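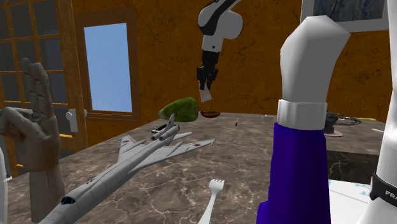

Gudano stone sealer, 480 ml
Reviewed by Nurhan Baysal, 23/12/2018

The Gudano is a solvent-free sealer for polished marble, sold in a flat tin with a sponge pad. I bought mine from Şimşekoğlu in Wumport and used it on a kitchen worktop and a hall table.

Application is simple. Clean the stone, let it dry overnight, wipe on a thin coat and buff off the excess after ten minutes. The label asks for 2 coats. On the worktop the second took far less product than the first, and the tin was still almost half full when both pieces were done.

I left drops of oil, black coffee and lemon juice on the worktop for an hour. Oil and coffee wiped away without a mark. The lemon juice left a dull ring, as it would on any sealed marble, so acid spills still need wiping up at once. There was no change in colour and no added shine.

The smell is faint and gone by morning. My complaints are the lid, which bends when prised off and then will not seat properly, and the sponge, which sheds crumbs into the second coat. I switched to a lint-free cloth.

The older Fotalstead 791 beads water better but darkens pale stone. For light marble I would buy the Gudano again.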